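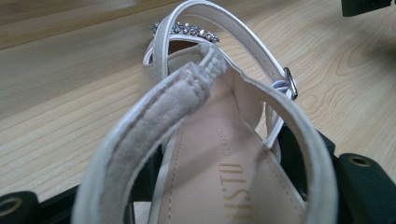 Florside College – Robotics Club

I promised to write something after my second semester in the club, so this is it. Our project is called Dirkau and the task sounds easy: pick up a shoe from the table and put it where it belongs. When I joined in September, I thought the programming would be the hard part. But I have spent most of my evenings with the gripper in my own hand, doing the same movement again and again, so that we have good recordings to learn from.

We work in teams of 2, and every session has 20 recordings. Sandals are difficult. A strap bends when you close the fingers on it, and if you take it too near the buckle, the whole shoe wants to turn. I learned to come in slowly and to stop before I squeeze. 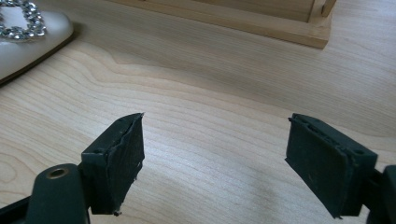

I also learned to look after the pads. Mine get rough at the edges, and then I never know if a bad grip is my fault or theirs. Thérèse Turcotte keeps a notebook about this, and I copied her method for my own part of the report. It is slow work – I did not expect to like it, but I do.

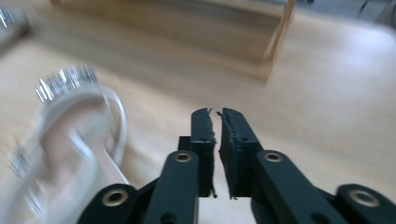
Keegan MacLeod wrote to me after he read my draft that I am too kind to the sandals, and that next year we should begin with the heavy boots and leave the straps for the end. I am not sure he is right. The report is due in 6 days and I still have to write the part about failed grips.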